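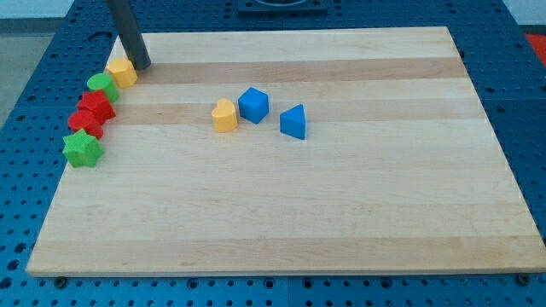
16 Oct 2018

Quick one, bus in 19 minutes and I still haven't eaten.

Oiled the maple board last night, second coat. Or third? Lost track. The stuff from Fellelow is thinner than what I used to get and it goes everywhere, sleeves included. But the grain comes up nice. Light strip, tan strip, light strip. I could look at that for ages. A few little dark marks in the wood, leaving those. Tried sanding one out on the last board and made a dip you can feel with your thumb, never again.

Blocks today. Yellow, green, the reds. I like them better than I thought I would, they're so loud next to the wood. Want the set to feel like something you'd pick up without being told to. The green cylinder stands up best. The red hexagon one is my favorite, every side is a different red depending where the light is. Yellow I'm not sure of. Might be the shade, might be me being tired of yellow.

Still plastic though. Kept saying I'd do them in wood by November and now it's the middle of October and I have cut exactly zero. Gristwood wants 226 for the offcuts, delivered. That's a lot for offcuts. Carrasco would be less but you get what they feel like sending and last time half of it was split. Think about it tommorow.

Money stuff since I'm here. Bench account is at 3,339. Rent on the unit takes 591 out of that. Fine, it's fine. Fine until the heater goes.

Things to do –
wipe down the blue table, the holes fill up with dust and then it blows back over anything oily
find the small hex key (coat pocket??)
write back to Grunivov about the spring fair, they asked twice
new rags

Kept messing with the row. Straight looked like a shop shelf. Curved is better, more like somebody was in the middle of playing and went off to get a snack. Spent way too long on that. Half the morning, really, nudging a green thing an inch and nudging it back.

Also the grid on the table is making me want to line everything up with it. Bad habit. The board is long planks all going the one way and the holes go both ways and if I stare at the two of them together my eyes go funny. Maybe a plain cloth next time. Or a plain bench, ha, with what money.

Shoulder sore again from the sanding. Should swap arms, never do.

No lunch. There's crackers in the drawer I think. Ok bus – more tonight if I'm not asleep, want to get the leg idea down before I loose it. Short legs, angled out, maybe ash.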